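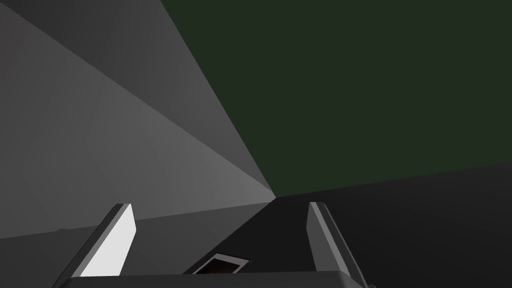
## 4. Showing the arm a task in the simulator

By now you've got the Rinik software installed, the hand controller paired, and the practice world loaded. Good! This section is the fun one, where you drive the gripper yourself and save what you did so the arm can learn from it. I've kept it in the order I do things at my own desk in Cirnthorpe, and if you've used the older Urrutia controller some of the buttons will feel swapped. They are. Give it a day.

### 4.1 Before you record anything

1. Open the **Teach** tab and pick **Wrist view**. You'll be looking out past the two fingers, with the palm along the bottom of the window.
2. Set the controller flat on the desk and press **Center**. Don't hold it while you do this (I did for weeks and wondered why my arm kept creeping off to one side).
3. Squeeze the trigger slowly and let it go. Both fingers should move by the same amount. If only one does, close the Teach tab, open it again, and repeat step 2.
4. Set **Hand scale** to 2. At that setting the gripper travels half as far as your hand does, and you'll want that for anything near a wall.

> **Note:** The practice world is plain on purpose. You get flat colors, hard edges and no textures, so it runs fine on an old laptop. Turning on **Full scene** makes it prettier and a lot slower, and I leave it off until I'm checking finished recordings.

### 4.2 Finding your way around in wrist view

Wrist view takes some getting used to. Big gray surfaces can fill half the window when you're up close to something, and it's easy to lose track of which way is up. What works for me is to look at the fingertips first. If they sit level with each other in the window, and the floor line behind them tilts, then it's the wrist that is rolled, and you can fix that with the left thumb wheel.

1. Back away from the nearest surface by pulling the controller straight toward you.
2. Roll the wrist until the floor line is close to flat. Close is fine.
3. Tap **Peek** to swap to the room view for a moment, then tap it again to come back.

**Caution:** Don't squeeze the trigger while you're in Peek. The fingers still move, and you won't see what they're doing.

### 4.3 Recording a run

1. Drive the gripper to its start spot, with the fingers open and nothing between them.
2. Press **Record**. Wait for the beep – moving before it means the first bit of your run is lost.
3. Do the task at the speed you'd like the arm to do it. Slow and even is better than fast with stops.
4. When you get to the object, pause, close the fingers, pause again, then lift. Those little pauses help the software find where the grasp begins and ends.
5. Finish the task, open the fingers, back off, and press **Record** again to stop.
6. Name the run. Tavion Crenshaw and I put the task first and our initials last, and the list sorts itself nicely that way.

Bad run? Press **Toss** right away. You can delete it later too, but you won't remember which one it was. A small wobble is okay to keep. A dropped object isn't, unless you're making a set of recoveries (see 4.5).

> **Note:** You need 16 good runs before the **Train** button lights up. I go for 34 on anything with a tight corner in it, and I split them over two sittings so my wrist doesn't complain.

### 4.4 Mixing up the start

If every run starts from the same spot, the arm learns that one spot and gets lost anywhere else. Press **Shuffle** between runs and the software moves the start for you. Now and then it'll leave you nose-up against a wall. Yu-na Geum skips those and shuffles again, but I like to keep a few, mostly so the arm sees how to get itself out.

If a start is truly hopeless, with the fingers inside a surface or the window all one color, press **Home** and then **Shuffle**. Please don't try to record your way out of it.

### 4.5 Recoveries

Do these after the good runs and save them in their own folder.

1. Start a run as usual.
2. Miss the object on purpose, by a little.
3. Back up, line up again, and finish the task.
4. When naming the run, tick **Recovery**.

### 4.6 If something feels off

- **The gripper drifts when your hand is still.** Go back to 4.1, step 2.
- **The fingers lag behind the trigger.** Turn off **Full scene**. If that's no help, unplug the Flotitz hub and put the controller straight into the computer.
- **Error 14 when you stop a run.** The disk is full. The run is held in memory, so make some room and press **Save again** before closing the window.
- **The view flips over.** You rolled past the limit. Press **Home**.

Training is covered in section 5. Back up your runs folder first.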